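3.2 Where household papers are kept

The second part of the study asked a simple question: when a family in Trastham wants to find a birth certificate, an old rent book or a letter from a grandparent, where do they go to look? We had expected drawers and folders to come up most often. What we heard was far richer, and it made these some of the most enjoyable interviews of the whole project!

We spoke to 251 households across the two districts of Grolwood and Dudau. Each conversation took place at home, usually in the kitchen, and lasted up to 90 minutes. People were asked to name the place where their most important papers lived, to say how long they had lived there, and to tell us who else in the house knew about it. Ibrahim Wike carried out the Grolwood interviews and Nnamdi Adeleke those in Dudau, and both kept a written diary alongside the recordings.

The word "box" turned up again and again, and it covered a wonderful range of things: biscuit tins, shoe boxes, a sewing case, a bread bin with a broken hinge. Plastic boxes with a lid that clips shut (Figure 4) were the favourite among younger families, many of whom had moved house in the past few years and liked being able to pick the whole lot up by the handle.
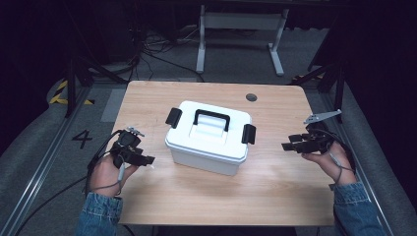
6 min read

Figure 4. A white lidded storage box with two black latch clips and a folding carrying handle.

Older people talked about their boxes quite differently. For them the container often had a history of its own, and several told us the story of the tin before they told us anything about what was inside it. One retired bus driver in Dudau had kept his papers in the same toffee tin for 35 years and could describe the shop it came from in lovely detail. His daughter, who had joined us by then, had never heard the story and asked him to start again from the beginning.

Who knew about the box mattered just as much as where it was. In Grolwood it was common for one person to look after everything, and the rest of the family had only a hazy idea of which cupboard to try. In Dudau the job was more often shared, and we heard cheerful disagreements about what belonged in the box and what should have been thrown out long ago. School reports caused the most debate, followed by guarantees for kitchen goods that had themselves gone to the tip.

These answers fit well with the idea of the "keeper" set out in Section 2, but they also stretch it. A keeper in our interviews was seldom chosen. The role tended to pass to whoever had last needed a document in a hurry, and it stayed with them. We return to this in Section 4, where the Bashir family's papers are followed through three generations.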